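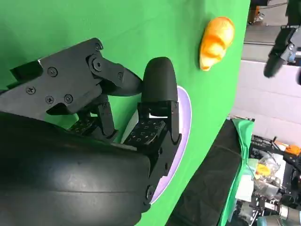

According to Aisyah Siregar, Padoria is best played by two. It is an abstract board game using 40 stones on a grid 14 cells wide.

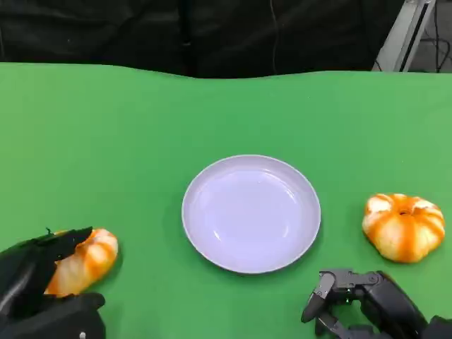
Round white plate on a green table covering.

Players place one stone per turn. A closed ring scores 4 points.
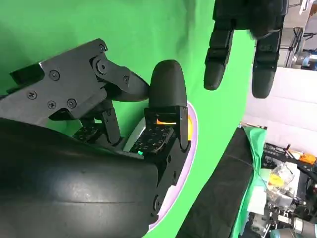
Paredes objected that rings touching the border should score less, and the Trasonton rules halve them.

The Rarketti variant adds a pass move,
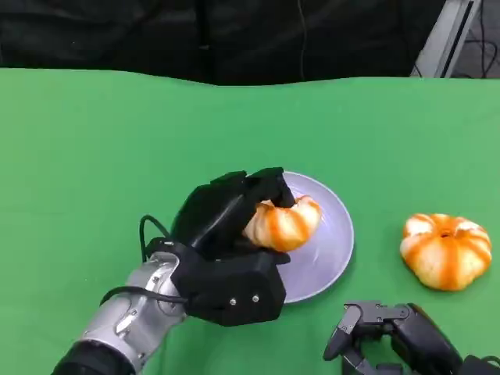

which may be used once per game. Play ends at 60 points.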